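Musty smell in kitchen cabinet next to the sink - is baking soda worth it?

Gholamreza Mahmoudi
We moved into a rental in December and one wall cabinet smells like an old basement. My sister swears by an open box of baking soda. I've had one in there for 3 weeks and I smell musty wood and, now, baking soda. The store wants to sell me a can of Drollari odor sealer for 20 bucks. Before I pay for another miracle, has any of this worked for anyone who wasn't selling it?

davgate_dan
Baking soda never did a thing for me. Coffee grounds neither, unless you want musty coffee. Wash the inside with dish soap and a little vinegar, wipe it down, then leave the doors open for 2 days with a fan on it. Check the wall behind for a leak first. If there's a leak, sealer just hides it until your landlord has a bigger bill.

Visser
vinegar worked for my aunt. or she got used to it, hard to say

nukasberg
I'd hold off on the can too. "Odor sealer" on a label can mean almost anything, so read the small print, and ask the landlord before you coat anything. Pull out the shelf liner if there is one - old liner holds smell worse than wood does. Take the dishes out and wash those too.

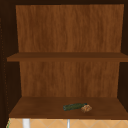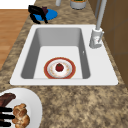
Open cabinet in the first picture, plate in the sink in the second.

Contact us | Copyright Household Help Board | Back to top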